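# Two-arm bench keeps dropping a screwdriver at the handover -- where do I even start?

Posted in **Home & Shared Workshops > Small Robots** by **Mireille Hoarau**
Wednesday, November 7, 2018

Hello everyone, and apologies in advance for the length of this, I never did learn to ask a short question.

I've been building a two-arm bench since August, first on my dining table and now in a corner of the shared workshop at Haverford, where they've kindly let me have the end bay by the sink. I call it Idska. It's a pair of small arms facing each other across a floor, with a parallel gripper on each and a camera on each wrist, all bolted to an aluminium frame. The controller is a Fileck board which I bought second-hand, and it has been very good to me apart from one evening when I put the supply in backwards (don't ask).

What I'd like it to do is simple enough to say. The left arm picks a screwdriver out of a tray, lifts it, turns it level and offers it to the right arm. The right arm takes it and puts it back in the tray the other way round. Then they swap. I want it to go on doing that happily while I drink my tea.

What it does is get most of the way. The pick goes well if I've put the screwdriver in by hand in a sensible place, and goes badly if the robot put it there itself on the last round. When the pick goes well, the handover is a coin toss. Either the right gripper closes and the whole screwdriver swings round like a clock hand, or it closes and the left one doesn't let go in time, and the two of them have a little tug of war until one of the shoulders complains and the board shuts everything off.

I do keep a log. I've now got 187 rounds in it, all with the same screwdriver, and I've read it through so often that I could recite it. The drops don't seem to get worse as the motors warm up, which was my first idea. They don't seem to care about the time of day either, which was my second.

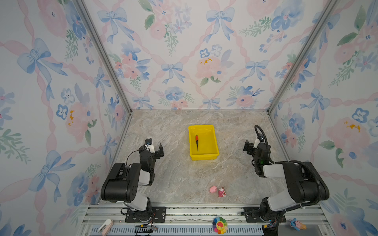 The finding part works like this, for anyone who'd like to know before answering. Each wrist camera takes a look from a parked position above the floor, and my program first looks for the tray by its colour and then looks for the screwdriver inside the tray only. The yellow has been a blessing there, as it stands out from the grey and white marble pattern so well that I've hardly had to touch the threshold. The screwdriver is harder. The orange in the handle comes through nicely but the black parts and the thin black shaft are found on some tries and lost on others, and so the program's idea of where the middle is wanders up towards the handle. I know this is probably part of my trouble, I just don't know how big a part.

Things I've tried already:

- Slowing both arms down at the handover. It drops the screwdriver more slowly.
- Closing the grippers harder. This made the swinging a bit better and the tug of war a good deal worse.
- Putting a strip of bicycle inner tube on the gripper fingers. Lovely grip, but it peeled off after an afternoon and I took it away again.
- Recalibrating the arms to each other by making the two gripper tips touch at one point. I did that with both arms at the front of the floor, where it's easiest to see.

I'd rather not buy new arms. I'm quite willing to print things, file things, or be told I've gone about it all wrong. I have a drill press on Thursdays and unlimited patience the rest of the week.

With thanks, and sorry again for going on,
Mireille

---

**Arnout Timmermans**

Hello Mireille, don't apologise, I wish everyone who asked about dropped parts had kept a log. I went through nearly the same thing with my own pair (mine's called Grikska, and it hands over paint brushes, which are a different sort of misery), so let me take it in the order I'd tackle it if it were on my bench.

**Start with where you're holding it.** I think this is most of the swinging. A screwdriver is heavy at one end and light at the other, and where it balances is usually somewhere in the handle, close to the shaft. If your left gripper holds it there it'll sit quietly. When your right gripper then takes it by the shaft, the moment the left one opens you've got a heavy handle hanging off a thin round rod between two flat fingers, and of course it goes round. Closing harder only helps a little, as you've found.

So find the balance point with your finger, put a bit of tape there and measure from the tape to the tip. Then have both arms aim for spots as near to the tape as they can manage without knocking into one another. On mine I let the giving arm hold further back along the handle, and the taking arm gets the good spot. It looks a bit mean to the first arm but it only has to hold on for a moment, and it can have the handle pointing slightly downwards while it does.

**Then stop using the middle of the blob.** You've more or less diagnosed this yourself. If the shaft comes and goes, the middle comes and goes with it, and everything you work out from it is wrong by a different amount each time. Forget the middle. Find the orange, take the two ends of the orange patch, and draw a line through them. That gives you a direction and a fixed place to measure from, and the shaft can vanish as much as it likes. The only thing you lose is knowing which end is which, and you can get that by looking for anything dark against the yellow a little way past each end of the orange. More dark stuff one side, that's your shaft. Check it against the black at the other end of the handle, if there is any, by looking a bit further out than that.

**Then the tug of war.** What are you using to decide when the left one lets go? I'd guess a timer, from the way you describe it. I used a timer for far too long. What cured it for me was reading the motor load on the taking gripper and having it say "I've got it" when two things are true: the load has gone up, and the fingers have stopped moving. If only the load has gone up it may just have started to squeeze. If only the fingers have stopped it may have closed fully on thin air. When both are true, the giving arm opens, and nothing else in either arm is allowed to move until it has. That last bit matters more than I can tell you. I had a tiny settling movement in one shoulder that I'd put in for neatness and forgotten, and it was pulling the brush sideways every single time.

My threshold was 732 in the raw units my motors give back. Please don't copy it, yours will be quite different, I only mention it so that you don't worry when you get a silly-looking number. Close the gripper on the screwdriver a good few times, write down what it says, close it on nothing a good few times, write that down too, and pick something in the gap. If there's no gap, come back and tell us, as that'd be a gripper problem.

**And last, the calibration.** Touching tips is a perfectly good method, I use it myself, but you've done it at one spot and you do your handover at another, higher up and further back if I've understood you. Small arms sag when they reach. Do it again in the air, at the place and height where the handover happens, with the arms bent just as they'll be bent on the day. I'd do it at a second height as well, and if the two don't agree then you'll know how much sag you're living with.

I'd make one change, run it for an evening, and look at your log before making the next. It's tempting to do the whole lot at once and then you never find out which one mattered. I've done that more often than I'd like to admit.

Good luck with it. I'd love to hear how Idska gets on.

Arnout

---

**fileck_fan_2699**

had similar. check the grub screws on the gripper first, mine had backed out and I spent a week on software. also inner tube is fine, you need to rough up the plastic and use proper contact glue and leave it overnight, mine's been on for ages. would not bother with the cameras at all tbh, glue two little V shaped blocks in the bottom of the tray and the screwdriver will always be in the same place

---

**Mireille Hoarau**

Thank you both so much, I've read these on my phone with the kettle going and then again properly.

Arnout, yes, it's a timer. I feel quite told off, in the nicest possible way! I'd no idea I could read the load back from the gripper, but I've had a look through the library and there's a call for it, sitting there all this while. And you're right about the calibration too, I did it down low at the front and the handover is up in the air towards the back. I shall begin with the tape on the handle since it's the cheapest, and then do the others one evening at a time as you say.

To the second poster, the grub screws were tight on the left gripper and not very tight on the right one, so that's been seen to, and I'll have another go with the inner tube and some decent glue. I don't think I'll do the V blocks just yet. They'd certainly work, but half the fun for me is having it find the thing for itself, even if it does make a meal of it.

I'll leave this open until I've got some rounds in with the new handle position. If anybody has a favourite way of filtering a jumpy load reading, I'd be glad of it in the meantime, as mine hops about a good deal even when the gripper is standing still.

---

**Arnout Timmermans**

Take the middle value of the last few readings instead of the average, so one wild number can't drag it off. And read it a touch less often than you think you need to. On my board, asking too quickly gave me the same old reading over and over with an odd one in between, and that looked just like noise until I printed the times next to them.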